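Zindine bench group, minutes of the Saturday catch-up, February 21, 2026

Present: me (Leilani, typing), Margit Bakke, Troels Vestergaard, Ayman Karaki. Ingegerd Fjeld sent apologies and a long list of questions, which we got through most of.

1. Last minutes. Fine, apart from Margit wanting it written down that she never agreed to do the label printer. OK, written down!

2. The pinch. This took up most of the meeting. For anyone who missed it: Troels was smoothing the sheet under the gripper on Tuesday when the jaws closed without a command. They caught the side of his thumb. He got his hand out himself, it bruised, and he's fine (he showed us, we didn't really need to see it). He had hit pause on the screen first and thought that was enough. Pause holds the program, but it leaves the jaw motors live, and I have to admit I'd been treating it the same way for months.

Ayman went through the log. The jaw position reading dropped out for 2 seconds, and when it came back the controller thought the jaws were much farther open than they were told to be, so it drove them shut. He found the same dropout 13 times since we moved the cable, and all the others happened while the jaws were already closed, so we never noticed. He suspects the connector. I suspect the connector too, but I've been wrong about this gripper before, so please don't quote me.

Margit asked why the force limit didn't help. Ayman said it did, sort of: it's set at 15 newtons and the jaws stopped there, and that is still plenty on a thumb. We talked about lowering it and went back and forth. Troels says the pads slip on anything smooth if we go much lower. Left open until Ingegerd is back.

Agreed: motor power off at the switch before any hand goes between the pads, every time, even for a crumb. Ayman swaps the connector and runs it with the power logged. No runs with one person in the room until that's finished.

3. The pads. Troels wants new ones from Plerkirholm and I'm with him, the edges are getting rough. Margit would like to see what they cost first. Fair enough, I'll ask.

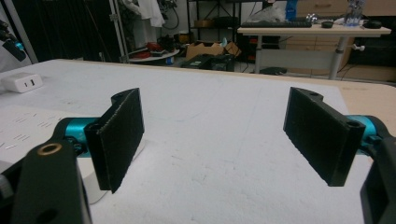
Minutes and photo by Leilani Ostrowski

4. The sheet. It creases, and then people reach in to flatten it, and that's how we got item 2. Ayman suggested clamping it along the edges so it stays put. Everybody liked that. Troels will try it.

5. Ingegerd's questions. Yes, the incident form is filled in (page 17 of the binder). No, we haven't told Ukotitz yet, Margit will call them. The one about the May demo we skipped, we need the connector result first.

6. Any other business. Margit brought buns. The label printer still has no owner.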